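Section 4. Folding the gray towels

I fold these on the big white table because there's room to spread one right out, and I like to walk around it while I work. If you're using the Clumeto towels from the Kivelwood order, everything below applies. The older thin ones can just go in a pile.

1. Lay the towel down any which way and find a corner. The stitched border is a lighter gray than the rest, so follow that with your fingers until it turns.

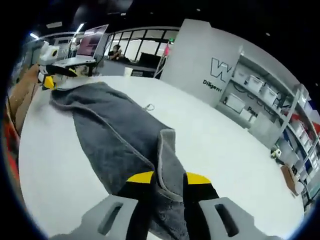 Fig. 4a. Lighter border on the turned-up flap.

2. Shake out the bunched part before you pull anything straight. I used to tug first and got a lovely diagonal crease every time!

Note: a towel that's been sitting in a heap likes to hang on to its folds. Smooth it from the middle out with a flat hand. 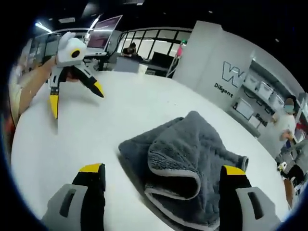
3. Bring the short sides together, border on border, then turn the towel and do it again. Bok-nam Yoo folds hers in thirds — fine too, but please don't mix the two in one stack.

Caution: don't pull on the border to make the edges meet. The stitching can pucker, and then it won't lie flat for anyone.

4. Press down once and add it to the stack, rounded fold facing you. 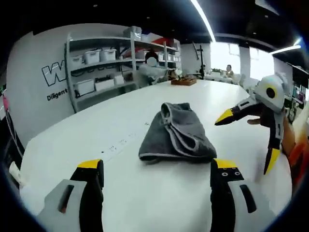 5. Stop at 32 to a stack. Any higher and it leans (ask me how I know). Write the total on the sheet and start the next one.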